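Slow refill after inlet valve swap
Plumbing and Drainage > Toilets and Cisterns
Page 1 of 1

k_moodley
Replaced the bottom-entry inlet valve in October with a Hegarty one. Supply is mains, good pressure at the basin. Refill used to take under two minutes and now takes 11. The isolator is fully open. Water level settles where it should and nothing runs into the overflow. Is the valve faulty or have I missed something?

Imad Hattar
Check for a flow restrictor in the tail. Most bottom-entry valves ship with a low-pressure and a high-pressure insert, and the high-pressure one is usually fitted from the box. If yours is fed from a tank in the loft it will crawl.

k_moodley
As above, it is mains fed. I have the right insert in.

koen_a
Then it is debris. Disturbing an old isolator sheds scale and it ends up in the inlet filter. Isolate, undo the tail, pull the filter with pliers, rinse it, refit. While the tail is off, open the isolator briefly into a bucket. If the bucket flow is poor, the isolator is your problem.

Imad Hattar
Disagree that it must be debris. I have seen two valves with the diaphragm washer in back to front straight from the packet. Same symptom, clean filter. Take the cap off and look before you condemn the isolator.

koen_a
Possible, but the filter takes five minutes and needs no parts. Do that first.

mimoza_d
Agree with koen_a on the order. Also check the float arm is not rubbing the cistern wall, as it throttles the valve early. 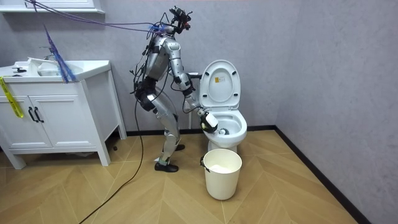
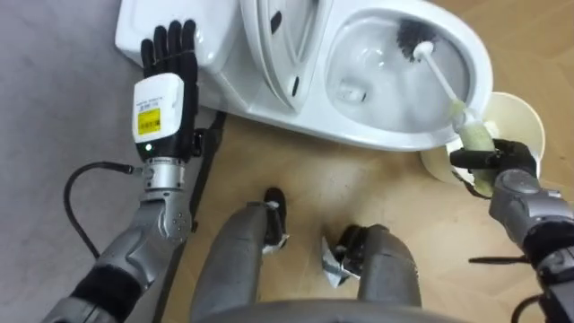 One check not mentioned so far is whether the flush valve is passing water while the cistern fills, which lengthens the refill without any sign at the overflow. Dry the back of the bowl above the waterline with paper and lay a fresh sheet against it for half an hour. Give the bowl a proper going over beforehand with a round-headed brush like the black one in the first photo, as scale under the rim holds water and will wet the paper by itself. If the sheet stays dry, the flush valve is sound and you are back to the supply side.

k_moodley
Filter was packed with grit. Bucket flow was also poor, about 500 ml in the time I would expect a couple of litres. New isolator is on order from Altby. Paper stayed dry.

Imad Hattar
Fair enough. I would still look at the washer while it is apart.

koen_a
Fit a full-bore isolator. The standard ones have a narrow waterway and you will lose some of what you gain.

k_moodley
It is full bore. Will post the refill time once it is in.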